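Stiltdale's repair café is back, and it wants your wobbly chairs

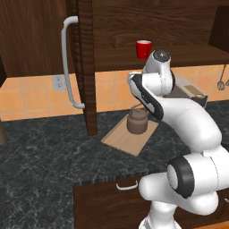
A red cup with a white rim on a dark wooden shelf, above the kitchen counter.

I popped my head round the door of the old Saavedra building this morning and I'm very pleased to say the Stiltdale repair café is opening again in July, after a long gap while the roof was done. I've missed it! My toaster has missed it even more.

Aldana Sepúlveda is running the mending tables again, and she tells me they got through 133 items last year, mostly lamps, zips and radios (plus one accordion, which I'd have loved to hear). This time there'll be a sewing corner too, with Trinidad Urrutia showing people how to darn a jumper or turn up a pair of trousers. I've already put my name down, as I've got a drawer full of socks with holes in them.

Doors open at 10am and you can bring up to 2 things each. It's free, but there's a tin on the side for donations, and tea and a slice of cake will set you back 50p. If you're coming with something electrical, bring the lead as well – Aldana says you'd be amazed how many people leave it at home, and I have to confess I was one of them.

There's space for 30 people at a time, so you might have a bit of a wait if you turn up mid-morning. Parking is tight on Bultholm Road, but the bus stops right outside.

They're still after anyone who knows their way around a sewing machine or a bicycle. Have a word with Trinidad at the door if that's you.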